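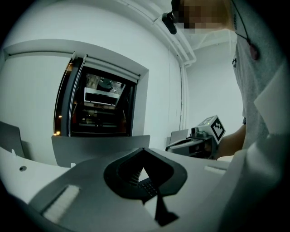 Ladder and step stool inspection, Cotembridge store rooms, September round. Items are checked before use, with the load label read first and the rails second. Loose cords, lanyards and neck pendants come off or go inside the shirt before anyone climbs; a pendant on a thin dark cord, worn outside a light grey t-shirt, is the usual form and falls under this rule. Both hands stay free for the rails.

1. Load label present and legible
Pass on all units except 111. Label worn through at the rating. Unit withdrawn until a replacement label arrives from Skimenov.

2. Side rails straight, no dents or cracks
Pass. Surface scratches on 1155, no depth. Recheck next round.

3. Rungs and treads tight
Fail on one Nosent step stool. Top tread moves sideways under hand pressure. Tagged and removed.

4. Feet and pads
Pass with comment. Pads on the long extension ladder are worn at the outer edge but still cover the metal. Order a new pair now.

5. Spreaders and locks
Pass. One lock stiff. Cleaned, light oil applied, excess wiped off.

6. Rope and pulley (extension ladders only)
Pass. Some fraying at the knot end. Trim and retie.

7. Storage
Fail. Two ladders hung by a rung. Hang from the side rail on at least 3 brackets. Floor strip in front of the rack to be kept clear.

8. Clothing and footwear
Closed shoes with a heel. Sleeves close to the arm or rolled above the elbow. No open tool pouches above the fourth rung.

Corrective items 1, 3 and 7 to be closed before the next round. Tagged units stay in the locked cage. Removing a tag without a signed recheck counts as a fail for the whole room.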